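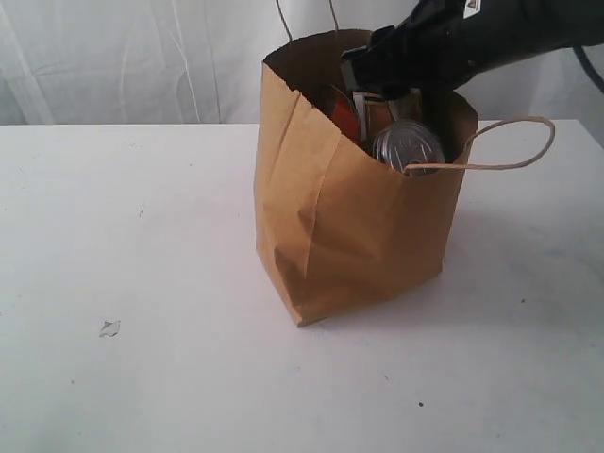
Vol. 15, p. 13

GRILLWOOD OPEN DAY: BAGS, CANS AND A LOT OF WALKING
30/01/2020

Got to Grillwood later than planned. Missed the turn twice, the sign for the Brikonbridge estate is behind a hedge now. Parked on the grass with everyone else. Name sticker, hot drink, in.

For anyone who hasn't been: Grillwood packs grocery orders for small shops and for people who can't easily get out to one. Dry goods mostly. Cans, boxes, packets. They open the doors to visitors in July and again in winter, and winter is the one to go to, because the place is busy and you see it working at full tilt. 300 visitors signed up this time, let in by groups of 15. I was in the fourth group. We lost two people at the coffee table and got them back at the end.

First stop, bag store. Wasn't expecting to like this part as much as I did. Flat kraft bags in bundles, floor to shoulder height, 1,248 of them on the pallet nearest the door according to the ticket. Plain brown, no print at all. They used to have a printed one with a green logo and dropped it. Cheaper plain, and customers reuse them more, we were told. I believe that, I've got a drawer of them at home.

The bag itself. Zigzag cut along the top, twisted paper handles, side folds that open out when you give it a shake. We all got handed one and told to open it one-handed. Harder than it sounds. Mine went over on its side. The trick is to get your fist down into the bottom corners first so it sits flat, then let go. After that it stands up by itself, even with the sides a bit creased. The woman next to me had it first try and was quite pleased about it.

Somebody asked about handles tearing. Good question, long answer. Short version: they glue a paper patch on the inside where the twist goes in, and it's the patch that goes, hardly ever the twist. They had a rack of bags hanging on hooks with weights in. One had been there since the morning before and looked fine. Another had let go on one side and was hanging at a sad angle. Nobody took it down while we were there.

Then packing. White tables, good light, warm room after the bag store which was freezing. Wear a sweater if you go. A packed bag was out on a table for us to look down into, and a crowd of us did, taking turns. Metal can up by the opening with its lid tipped toward you, something orange-red and glossy behind it, a bit of white and silver standing on edge between. One handle flopped out over the front, the other standing up. Looks just like what I bring home from the store, except I'd have crushed something.

Rules of packing as I wrote them down, my handwriting is bad so forgive gaps:

Heavy at the bottom. Obviously. But spread it, not all in one corner, or the bag leans when you carry it.
Flat cartons go upright against the side. They stiffen the wall.
Cans can go on top if there's something firm under them. I'd have said never. Was corrected.
Nothing above the zigzag if it can be helped. If it can't, soft stuff only.
Handles out, both of them, before the bag leaves the table.
No tape.

That last one got a debate going. A man from a shop in Gisitz said he tapes all his bags and never had a complaint. Our guide said tape rips the paper when people pull it off, and then the bag is no good for a second trip. They went round on that for a while. We moved on without settling it.

Had a go ourselves after. Table each, tray of groceries, one bag. I did okay till the crackers. Left them for last and there was no room, so took out two cans, put crackers in, put cans back on top, heard the crunch. Guide just looked at me. The kids in the group were much better at it, they plan it like a puzzle. One boy laid everthing out on the table in order before he touched the bag. Fastest of the lot of us too.

Cans got their own talk, fifteen minutes, could have been five. Pull-tab lids versus plain ones. Pull-tabs cost more but a lot of the customers are older and want them, though some with bad hands find the ring worse than a can opener. So both get stocked. Dented cans go on a separate shelf and staff can buy them cheap. Dent on the side is ok to sell on, dent on the rim is not. Didn't know that, have been checking my cupboard since.

Lunch was soup and rolls from Cadwaladr, the bakery in the next unit. Rolls excellent, get the seeded. Soup ran out before group nine got there, which caused some muttering. If you're given a late slot, bring a sandwich.

Afternoon was the loading bay. Less to say here. Bags go into crates so they can't fall over, crates go on a cart, cart goes in the van. Handles get folded in on the top crate only. Cold, loud, big door open the whole time. Would have skipped it if I'd known but the kids liked the vans.

Shop at the exit. Bought a bundle of bags, the plain ones, and a mug I didn't need. Card machine was down for a while so take cash.

Practical stuff. Entry is free but you have to book. Two hours is enough, three with lunch. Floors are flat all the way through, wheelchair and stroller no problem, except the step into the bag store and there is a ramp for that if you ask at the desk. Restrooms by the entrance only, so go before the tour starts. Photos allowed everywhere except the office corridor. Parking gets muddy, boots reccommended.

Next open day is July, booking sheet at the front desk. I'm down for it already, want another try at those crackers.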